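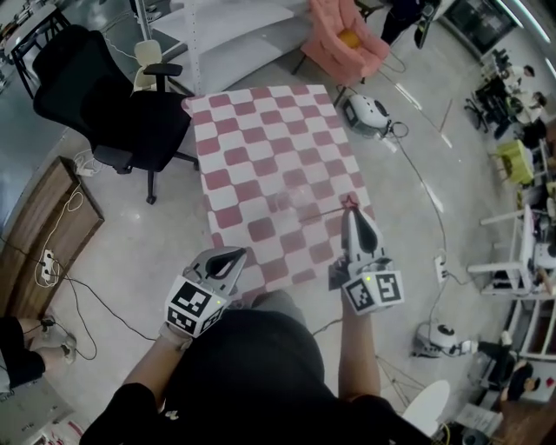

How does a company decide which robot tools to buy?
People make a list of the jobs they want done, find out what each tool costs, and add up everything else the tool will need once it arrives. Then they compare the total with the money they have.

That last step is called making a budget. You make one too, any time you save up for something and work out how many weeks it will take. A company's budget has more lines in it, but it works the same way.

Start with the job

Suppose a company called Drostby wants a robot that can fold and spread out cloths. Cloth is hard for robots. A box keeps its shape when you pick it up, but a cloth droops, bunches and slides. Before the robot can try, it needs to be taught, and one way to teach it is to have a person do the job first while holding a pair of hand-held grippers.

A gripper is a tool that does the work of a hand. The ones at the top of this page have gray curved jaws with black pads on the inside. The white blocks on them carry black-and-white patterns called markers. A camera can find markers like these easily, and a computer can use them to work out where the gripper is and which way it is turned.

So the first line of Drostby's budget says "grippers, one pair." A person has two hands, and spreading a big cloth with only one is slow.

What does it cost?

Drostby asks two sellers for a price. A price written down for a buyer is called a quote.

Cendeck asks $647 for a pair of grippers. The charger is included.
Drosard asks $494 for a pair. The charger is extra.

Drosard looks cheaper. But the people at Drostby need to ask how much the charger costs, how long the tools will take to arrive, and what happens if a jaw breaks. If Drosard's charger costs more than $153, the Cendeck pair is the better price. (You can check this: 647 take away 494 is 153.)

The things people forget

The big tool is easy to remember. The small things are easy to leave out, and they cost money too:

Power strips and long cables
Spare pads for the jaws
Cloths to practice on, in different sizes and patterns
A computer with enough space to store the recordings
Shelves to keep it all on
Time for people to learn how to use the tools

Floor space belongs in the plan as well. A large cloth has to lie flat, and the person needs room to stand over it and reach.

Adding it up

Drostby has $3,000 to spend. The company wants 4 pairs of grippers so that 4 people can work at the same time. If it picks Cendeck, the sum looks like this:

4 pairs at $647 each = $2,588
Money left = $412

Now the $412 has to cover the cables, the cloths and the spare pads. It might be enough. If it isn't, Drostby could buy 3 pairs now and the last one later – many companies buy equipment a little at a time.

Good planners also keep some money back for surprises. If a cable breaks in October, someone has to pay for a new one.

Try it yourself

Pretend you are planning for a company called Dzene. You have $3,000 and you want 3 pairs of grippers from Drosard at $494 a pair. Work out what the grippers cost together, then how much is left. Write down what else you would buy, and choose a price for each thing. Ask a grown-up whether your prices sound right.

Words to know

Budget: a plan for how money will be spent
Quote: a price a seller offers before you buy
Gripper: a tool that holds things
Marker: a pattern that a camera can find easily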